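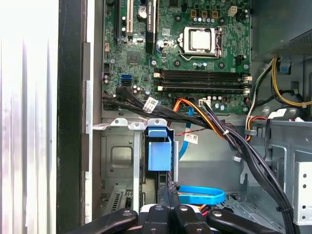

A desktop computer with its four memory slots empty, seen from the gripper of one of the Netley arms.

Robot arms learn to take computers apart from recorded examples

A project to teach robot arms how to dismantle discarded office computers has passed the halfway point of its recording stage, the Fludamon partnership has announced. Operators at the Netley workshop have now completed 470 recordings, each showing one task carried out from start to finish by an arm under human control.

The recordings will be used to train a learning system that is intended to carry out the same tasks without an operator. Work on the training itself is due to begin in December.

Fludamon was set up by the recycling firm Rimar and the engineering company Sýkora, which supplies the arms and maintains them. The computers come from Rimar's collection service and are mostly desktop towers withdrawn from offices and colleges. They are wiped and checked for electrical safety before they reach the workshop.

Each operator guides an arm by moving a matching set of handles at a desk nearby. The position of every joint is stored together with the pictures from a small camera fixed at the wrist. Tasks recorded so far include drawing out memory modules, releasing drive cages, unplugging data cables and lifting out expansion cards.

Yvonne Hulme, who leads the project for Rimar, said that the range of machines received had shaped the way the work was planned.

"Two towers of the same model will often arrive with quite different insides," she said. "One has had a drive added, another has lost its memory, and the cables have been pushed wherever there was room. We want the system to meet that variety during training, and for that reason we have asked our operators not to tidy a case before they start."

The collection now covers 34 models of computer. Cases are recorded at different stages of dismantling, so that the system also has examples in which a part has already been removed and there is nothing left to take from that position. Recordings in which an operator misses a latch and has to try again are kept as well, provided that the task is completed in the end. They are marked separately and may be left out of the first round of training.

Cables have proved to be the most demanding part of the work. A loop lying across a drive cage can hide the release handle from the wrist camera, and the operator must decide whether to move it aside or approach from another direction. Hüsnü Altıntaş, senior engineer at Sýkora, said that operators had at first solved this in very different ways - some of them too quickly for the movement to be of much use in training.

"We did not want to impose one correct method, but we did need the movements to be steady and easy to follow," he said. "The operators agreed a short set of working rules among themselves, and the later recordings are noticeably more even."

Under those rules, the arm pauses above the case before each approach, and a cable may be moved only once in a recording. A reviewer watches every recording before it is accepted. Around 3 in every hundred are rejected, most often for a lost camera signal or a part dropped outside the tray.

Five operators have been trained since the project started, all of them drawn from Rimar's existing dismantling staff. Elsie Bainbridge, who worked on the manual line before joining the workshop, said that her earlier experience had been of direct use, although the loss of touch had taken some getting used to.

"By hand you can feel when a clip is about to give," she said. "With the arm you have to judge it by eye, and you learn to go more slowly."

The partners have stated that the manual line will continue to operate during the project and that no posts are affected by the present stage. A second arm station will open at Netley once recording of desktop towers is complete, and will be used for small-format machines.

Organisations wishing to offer withdrawn computers to the project should contact Colin Nuttall at Rimar. Technical enquiries should be addressed to Noemi Hutchins at Sýkora.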